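# Collecting demonstrations in simulation: how varied is varied enough?

**Posted in:** Learning from examples › Simulated arms
**Tags:** teleoperation, domain randomisation, tabletop, small-datasets

**parside_shed**

I have been gathering demonstrations for a pick-and-place policy in simulation, and I've reached the stage where I no longer trust any of my own opinions, so I'm borrowing yours.

The setup is one arm at a dining table in a kitchen-diner, driven by me with a six-axis mouse that cost more than my actual kitchen table. Each episode starts with a sentence ("move the scissors next to the bread") and ends when I press the button to say it's done. The objects get scattered at random. The room gets its walls, floor and furniture colours from a shuffle at the start of each session, and I have two views to record from, which I swap about in the config file when I'm feeling brave.

After a few evenings of this I have 44 episodes that I'd be willing to show another person. I trained on those and tested on fresh layouts. It managed 19 before I stopped the run, and of those it finished four. The other attempts mostly went to a perfectly sensible spot in mid-air and closed the gripper on nothing, with great confidence.
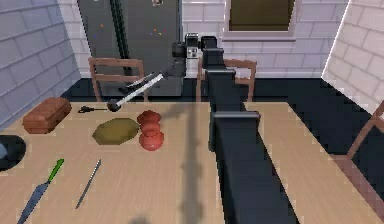

My rule so far has been to keep everything that ended well, including the ones where I dithered. I am a ditherer. There are episodes where the arm sets off for the vase, has a think, drifts over to the knife, and then remembers it was asked for the scissors. Since the end state is right, the success check passes them and they go in the pile with the good ones.

Things I have tried:

- Training for longer. The loss went down beautifully. The arm did not care.
- Making the action chunks shorter, so it looks at the table more often. Slightly better, or I was in a better mood.
- More randomisation of wall and floor colours. No change that I could see.
- Shouting.

What I'd like to know is where to spend the next evening. Do I need more episodes, cleaner episodes, or more varied rooms? And does it matter that the arm's own shadow falls right across the table in some layouts? I'd half persuaded myself that the shadow was the whole problem, which at one in the morning seemed like a breakthrough.

---

**harju_offcuts**

Cleaner episodes first. I'd bet my lunch on it.

Forty-four is not many, but it's enough to do better than four out of 19 on a task this size if they agree with each other. Yours don't. Think about what the policy is being shown. In one episode the instruction says scissors and the arm goes to the scissors. In the next it says scissors and the arm goes to the vase, waits, and then goes to the scissors. A model that averages those two will head for a point somewhere in between, and on most tables the point in between is air. You've described that exact failure, so well done, you have taught it faithfully.

What I do, in this order:

1. **Watch everything back at double speed.** It's dull. Make tea. Anything where the gripper changes its mind about the target gets thrown out, even if it finished nicely.

2. **Trim the pauses.** If the arm stands still for more than a moment, cut those steps. A policy trained on hesitation will learn to hesitate, and once it has stopped there is often nothing in the next observation to tell it to start again. I had one that parked above a bowl and stayed there until I closed the program.

3. **Do the grasp the same way each time.** Pick an approach for each object and stick to it. For scissors I come straight down over the middle, where the blades cross. For a knife I always take the handle. For a vase I go in at whichever part is narrow enough for the fingers, and I do not improvise. Variety in where things are is good. Variety in what you felt like doing is noise.

4. **Keep the recoveries, but only real ones.** If you missed the grasp, backed off and got it on the second go, that's worth having. It shows the policy what to do after a miss, and it will miss. The difference from dithering is that there was a reason in the observations for what you did.

5. **Check what each camera has in it before you record a batch.** Don't assume that a view that covers the table in one layout covers it in the next. I lost most of a February to a side camera that was giving me a lovely record of the furniture. If the object the sentence names is out of view at the moment of the grasp, the policy is being asked to guess, and it will guess cheerfully for as long as you let it.
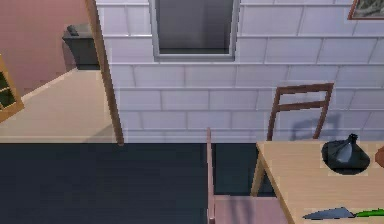

6. **Only then record more.** Go for the layouts it fails on. Load the starting state of a failed test, drive it properly, and add that. But then don't test on that same layout afterwards and tell us it's cured. We've all seen that post.

On the rooms: leave them alone for now. You said changing the walls made no difference, and I'd believe it. The policy can't reach the scissors yet, so the paint is not what's holding it back.

On the shadow: probably innocent. It would only matter if it's there in training and missing in testing, or the other way about. Move the light a bit between episodes if it's keeping you up.

---

**soltlow_bench**

just get more data. 44 is nothing. i used a few hundred and it worked fine, didn't bother filtering any of it. also what batch size

---

**vadham_night_shift**

I agree with most of harju_offcuts and would argue with a bit of it, which is the traditional way to do these things.

Throwing out whole episodes hurts when you only have 44 of them. Before you delete a ditherer, see whether the back half is usable. If the arm wanders for the first few seconds and then makes a clean run at the scissors, cut the wandering and keep the run. The new episode starts from an odd arm pose, but that's no bad thing, as the policy will find itself in odd poses all by itself. Just make sure your loader resets whatever history it keeps at the new start, otherwise it will see half a second of leftover vase-hunting and draw its own conclusions.

Look at your instructions as well. You said "next to the bread". Next to it on which side? I went through my own set and found that I'd been putting things to the left of whatever was named nearly every time, because my wrist likes going left. Then I tested with the bread hard up against the left-hand end of the table and the policy tried, very politely, to put a cup on the floor. Either say the side in the sentence or force yourself to use both.

Your success check needs some attention too. If all it looks at is the distance between two objects at the end, it will pass an episode in which you shoved the scissors across with the elbow of the arm. I know this from having a folder of them. Mine now also wants the gripper to have been closed around the object for part of the journey, and for nothing else on the table to have moved by more than a finger's width. That second test threw out a shameful share of my early work.

As for where the cameras sit, I'd go a step further and save one still from each view at the start, the grasp and the end, then lay them all out as a big sheet of thumbnails. You can go through an evening's recording in a couple of minutes that way. The useless views leap out, as do the episodes where the arm's own links are parked between the lens and the thing you're trying to pick up. If you've only the two views, try to have one that still sees the object when the arm is leaning over it. A camera on the wrist helps a lot with the last few centimetres, if your simulator will let you bolt one on.

Where I properly disagree is the shadow. I wouldn't call it innocent until it's been tested, and the test is cheap. Take ten of your failed layouts, switch shadows off in the renderer, and run them again with the same weights. If the results jump about, the policy has been using the shadow as a clue to how high the gripper is. Mine was. It made a decent job of it, too, right up to the point where I moved the lamp.

For the coming evening, then: an hour with the thumbnails, an hour cutting, and whatever is left on new episodes in the layouts that beat you. Leave the shouting for the weekend.

---

**parside_shed**

Thank you all. I've been through the lot with tea, as prescribed, and roughly a third had me changing my mind halfway. Several more had the success check waving through a shove. I also appear to be a left-hander as far as bread is concerned, despite being right-handed in every other part of life.

I'm cutting rather than deleting where there's a clean run to save, and the shadow test goes on tonight. soltlow_bench, the batch size is 19. No, I don't know why either. It was in the config when I got there.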